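Heat, rent and the long wait for shade: an interview on climate adaptation in Truncombe

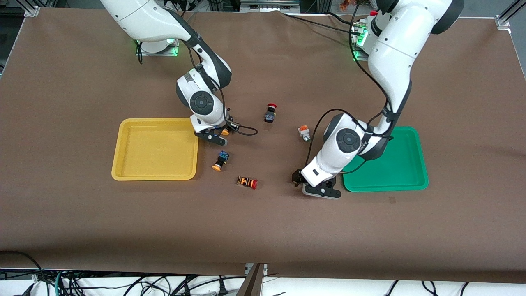
By Mei Kapoor
Staff writer, cities and climate

Pushpa Bisht is twenty minutes late and apologises twice before she's sat down. Bus trouble. The 61, which is meant to go past the Herano flats every half hour and mostly doesn't.

"Put that in," she says. "Seriously. Put the bus in. People think adaptation is sea walls. For my lot it's standing at a stop with no roof in forty-degree heat with a toddler."

Her lot are renters, mainly, in the low streets on the eastern side of Truncombe. She has spent the past three years as lead researcher on a study of how households there get through hot spells and floods, and what they get from the programs that are supposed to help them. The findings go to the council on 6th February. She's nervous about it, and talks fast.

The study covered 65 households. Small, she admits. But they went back to the same people through two summers and one very wet June, sitting in kitchens, reading power bills, asking who slept where when it was hot.

"You learn a lot from where the mattress goes," she says. "One family, five of them, all on the lounge room tiles. Every night for three weeks. The kids thought it was camping. Mum was doing early shifts at the hospital laundry on maybe four hours' sleep. And none of that turns up anywhere. Not in the hospital figures, not in the complaints line. They never complained."

Why not?

"Because you complain and the rent goes up. Or they reckon it will, same thing."

That is the bit of the report likely to cause a row. The city's cooling scheme offers a rebate for insulation, blinds and ceiling fans. Owners apply. Tenants can't. Of the households in the study, two had a landlord who'd even heard of it.

I ask whether that's just poor advertising. She pulls a face.

"They did leaflets. Nice leaflets. In English, to the letterbox, adressed to the occupant. The occupant doesn't own the ceiling."

Her team wants the scheme flipped so that tenants can start the application and the owner has a set time to object. 30 days is what they've written down. She'd have gone shorter but was talked out of it.

Then flooding. The June one wasn't big by historical standards, she says, and there were no rescues, no helicopters, so it dropped out of the news in a day or so. But water came up through the drains in Fang Street and sat in ground-floor flats over a weekend. Carpets, fridges, a wheelchair battery.

The average loss among the people she spoke to who'd been flooded was a bit over $3,000. Hardly any had contents insurance. Some had asked for a quote and laughed.

"Three grand is nothing to a disaster fund. It's under the threshold, you can't even lodge. But it's everything you own if you own a fridge and a bed and a telly. So they borrow. We had people still paying off the fridge when the next summer hit, and then they won't run the fan. It's one thing, the heat and the flood. We've got two departments for it, they're on different floors."

Does she think councillors will listen? Long pause, the only one of the hour.

"Some. A couple have been out with us. One of them sat in a top-floor flat in Herano at four in the afternoon and had to go outside. Didn't say much. Voted for the trees, but."

The trees are a sore point. The Zitden planting plan, passed the year before last, puts new street trees along the main shopping strip first and the residential streets later. Bisht isn't against it. She likes trees, she says, a bit crossly, as if I'd accused her. But a sapling planted now gives proper shade in fifteen years, and the average tenancy in her study was well under two.

"So who's the shade for? I'm asking. I don't have a go at the people who wrote it, they're good people, overworked. But nobody on that plan rents."

What would she do first, if the money came tomorrow?

Bus shelters. No hesitation. Then a small grants pot for flood losses, paid inside a week, no receipts. Then the cooling rebate. She has costed the first two and says they'd come in under what was spent on consultants for the planting plan, altho she'd like me to check that before I print it. (I asked the council. No figure by deadline.)

She is also tired of being asked about resilience. The word, I mean. It came up in every workshop.

"I had a woman in her seventies say to me, love, I don't want to be resilient, I want a screen door. I wrote it on the whiteboard. It's still there, I think."

The households have all been sent a copy of the findings, in four languages, with a phone number that goes to Bisht's own mobile. It rings twice while we're talking. She takes the second one, standing by the door, something about mould in a bathroom. Then she has to go. The bus again.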